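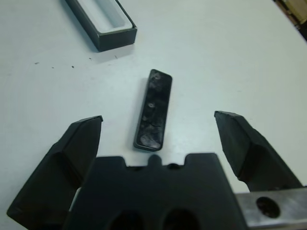
News > Company > Equipment

Print this page | E-mail this page

Search news Enter keyword

Susholm Sets Equipment Plan for Box-Packing Cells

October 7, 2026 — Susholm will buy five two-arm packing cells over the next budget year, the company said. The order covers arms, grippers and tables. Nazarenko will supply the cells, with the first due at the Flistska plant in November.

The plan sets aside 194 hours for setup and operator training. Spare gripper fingers are budgeted separately — nearly 9 percent of the total.

"We priced the parts that wear out first, then the arms," said Sulastri Entili, who runs purchasing at Susholm.
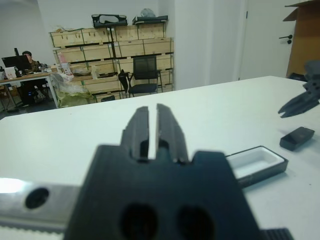
Budget requests for each cell must name the product it will handle. Stesia, the company's line of small boxed goods, comes first. The work is putting lids on boxes like the open black one with the white inner tray, whose lid lies separately on the table. A second gripper adds to the price of a cell, and plant managers must show the need for it.

Ghislain Penner, plant engineer, will review spending after three months. Orders for other plants will wait for that review.

Contact: Susholm Press Office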